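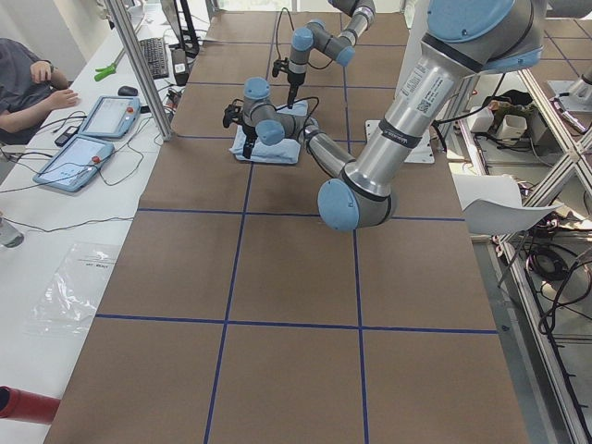 Both arms at the cloth, pendants on the desk to the left.

Hand guiding or remote for cloth folding with two arms?

Posted by zesosstead_bench, 2024-08-02

We are recording demonstrations of folding a light blue cloth on a paper-covered table, taped into a grid. So far I have moved the arms by hand in free-drive. With two arms I can't keep both grippers where I want them, and the second one drags the cloth while I'm busy with the first. Out of 300 recordings I have kept 22. Would remote control fix this, or do I just need practice?

Ikau

Go remote. When you push an arm by hand you feel the weight of the arm and not the cloth, and if your cameras see the table your own hands end up in the recording too. We changed over to a pair of small leader arms and one person can now run both sides. Allow a few days to get used to it. Mount the leaders at the same spacing as the real arms or your left and right will feel wrong.

Also check your cables. A loop near the wrist can catch the cloth on a low pass.

Gökçe

Free-drive is fine if two people do it. One calls the moves, each holds one arm. Keep a hand free for the stop button.

Ultari

Same problem here, never solved it. We kept everything, good and bad, and had 2000 recordings nobody wanted to sort. Label them as you go.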